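Still no answer on the Jakport pipeline

The state hearing on the Naciri pipeline extension was supposed to happen in November. It got pushed back twice, and the new date is 10th March. I plan to be there, and I've already asked for the day off work.

For anyone who hasn't followed this, Naciri wants to run a gas line from Kurkdale down to the terminal at Jakport. The route crosses the Eltemance wetlands for 7 miles. The company says the crossing will take one season to build and the ground will recover in 3 years. I have read the filing and I can't find where the second number comes from.

We turned in 2,401 signatures against the route. I carried one of the boxes up the courthouse steps myself, and it was heavier than I expected. The clerk stamped a receipt and that was the end of it.

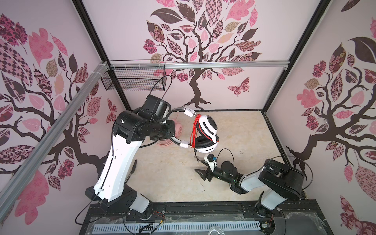

What bothers me most is the length of the contract. The terminal would be tied to that gas for 30 years. The county has a climate plan that says we will cut our emissions long before then, and both things can't be true. I asked my county commissioner about it by email and got a form letter thanking me for my interest in roads.

People in Kurkdale have told me they want the construction jobs, and I understand that. The mill closed and not much has replaced it. I'd still like to see the county put the same effort into the solar project that has been waiting on a permit.

If you want to speak at the hearing, you have to sign up ahead of time at the county office. Written comments can be dropped off at the same counter. Mine is done except for the last page.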